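Search this notebook Search Clear

September 9, 2025
Waltraud Ruchti, cell Carrasco, Ridamside

The gripper on Carrasco was closing off center again this morning. When I commanded a full close, the left finger arrived first and pushed the thing it should grip to the right before the second finger touched. Malcolm saw it already at the end of his shift and wrote it on the board. I stopped the job and did not let it start again until I had looked at the camera view and at the fingers themselves.
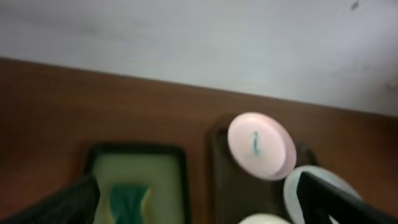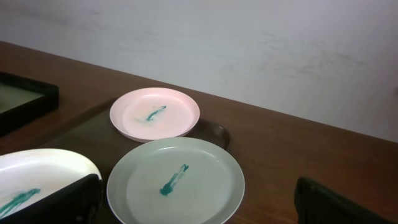 Wrist camera, both views: black fingers low left and low right, pink round with the teal mark, dark tray on the left side.

The good point of this camera position is that both fingers come into the picture from the bottom, so the gap between them can be checked without going near the arm. The bad point is that the view moves if the bracket moves, and then one thinks the fingers are wrong when it is the camera. So I checked the bracket first.

The bracket has 4 screws. Three were tight. The one nearest to the cable I could turn with two fingers on the key. I took it out, cleaned the thread, put a drop of the blue thread lock and closed it again, crosswise with the others. The bracket itself is not bent. I held it against the steel ruler and saw no light under it.

After this the view was a little better but the gripper was still off center, so the bracket was only one part of the problem.

Then the fingers. The counter on the Skament gripper stood at 2,203 closings after the last reset, which was in May. Our own rule is to look at the slides every 500, so we have missed this more than once. I am guilty too, I do the counter on this cell. I removed both fingers and wiped the slides with a dry cloth. The right slide was dirty, gray paste in the corner, probably old grease with dust. The left one was clean. I think the right finger was slow for this reason and the left one was always winning.

New grease: a very thin film, only on the slide, wiped with the cloth until it nearly does not show. Last time there was too much and it came out at the front. Fingers back on, left with the dot to the left. Please look at the dot! They fit also the wrong way round and then the offset is wrong by the width of the step.

Open and close with no part, ten times at slow speed and ten times at normal speed. Both fingers arrived together as far as I can see by eye. With the thickness gauge the difference is smaller than the thinnest leaf.

Camera offset: I did the board routine in Drorketix again, slow, with the lamp on. The first run was refused because the corner of the board was in the shadow of the arm. The second run was accepted and is saved as number 224. The older offset is still in the folder, do not delete it before we have one full day with the new one.

Cable: the outer skin has a shiny place where it touches the elbow cover. It is not open. I moved the clip two holes up and now there is more loop, but with the wrist turned fully to the left it is tight again. It needs a longer cable or a limit on this joint. Malcolm, which one do you prefer? For now I put the limit in, and it is marked in the program with my initials.

Not done: the slow noise from the base when the arm comes back to home. It was there before and after, no change.

Open:
- order thread lock, the bottle is nearly finished
- write the closings on the sheet at each shift change
- second key for the small screws, ours is rounded

Counter reset to zero at the end, gripper left open, arm in home position, power off at the box.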